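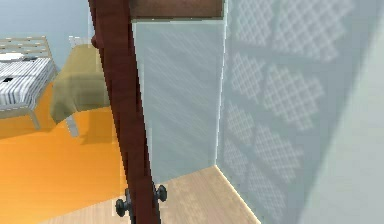 The Clokdale Door Wax – 500 ml tin

Hello and welcome to the page for the wax I get asked about more than anything else I make. If you've come over from the Madusari craft market, lovely to have you! If you've wandered in from a search, pull up a chair, I do go on a bit.

Clokdale is a soft paste wax for indoor wooden doors, frames and skirting. I started making it because I'd bought a house full of old doors that had gone dull and grubby round the handles, and everything I tried on them was either sticky for a week or stank the place out. So I had a go myself, on the kitchen scales, with beeswax from a beekeeper up the lane and a lot of ruined saucepans. The recipe on sale now is the one I settled on in January 2018 and I haven't touched it since, apart from swapping the orange oil for a milder one when my usual supplier packed up.

What's in it

Beeswax, carnauba wax, a plant-based solvent and a little orange oil. No silicone and no colour. People do ask for a tinted one and I've tried, but I've never got a brown I was happy with – it always came out patchy on pine. If your door needs its colour bringing back, stain it first, let it dry properly, then wax over the top.

How far it goes

One tin will do both sides of roughly 40 ordinary doors with one thin coat, and I mean thin. Most folk put on far too much the first time (me included, I could have written my name in it). The tin weighs 494 g full, in case you're working out postage to somewhere awkward.

How I use it

Give the door a wipe with a barely damp cloth and leave it until it's dry. If there's years of polish built up round the handle, get that off with a bit of white spirit and fine wire wool, going with the grain. Take the knobs off if they'll come off. If they won't, a strip of masking tape round the plate saves a lot of fiddling with a cotton bud later.

Then scoop out a blob about the size of a hazelnut, work it into a folded cotton cloth so the cloth is greasy all over, and rub it on in small circles. Finish each section with long strokes along the grain. Don't forget the edges! The edge by the latch gets more hands on it than anywhere else on the door and it's always the bit that's missed. Leave it twenty minutes, longer if the room's chilly, and buff with a clean dry cloth. An old T-shirt is fine. A shoe brush is even better on panelled doors, it gets right into the mouldings.

For a proper shine, do a second coat the next day. For a soft glow, stop at one.

Where not to use it

Outside doors, please. Rain will have it off by the end of the month. It's no good over gloss paint either, it just sits there and smears. I wouldn't put it on floors as it's slippery, and it isn't meant for chopping boards or anything you eat off. On bare new oak, try it inside a cupboard first, as it will darken the wood a touch.

Varnished doors are fine as long as the varnish is sound. If it's flaking, wax will only collect in the cracks and go white.

Keeping it

Lid on, somewhere cool. I had a whole shelf of it go to soup one August when I left it by the workshop window. It set again and was perfectly usable, only a bit grainy, and a good stir while it's soft sorts most of that out. Used cloths should be laid flat outdoors to dry before they go in the bin, never scrunched up in a heap.

Sizes and ordering

The 500 ml tin is the standard one. There's a small tester too, enough for a door or two, and if you order that first I'll knock the price of it off your full tin – just put the old order number in the notes box. The product code for the big tin is 1087 if you'd rather order by post.

Shops: Rugemalira on the high street keeps both sizes, and Cleltico has the big one behind the paint counter, so you'll need to ask for it.

I pour in small batches, and when it says out of stock it usually means I'm waiting on beeswax. Leave your email in the box and I'll drop you a line when the next lot's ready. Delivery is two to four days in the UK. I can't post it abroad at the moment because of the solvent, sorry!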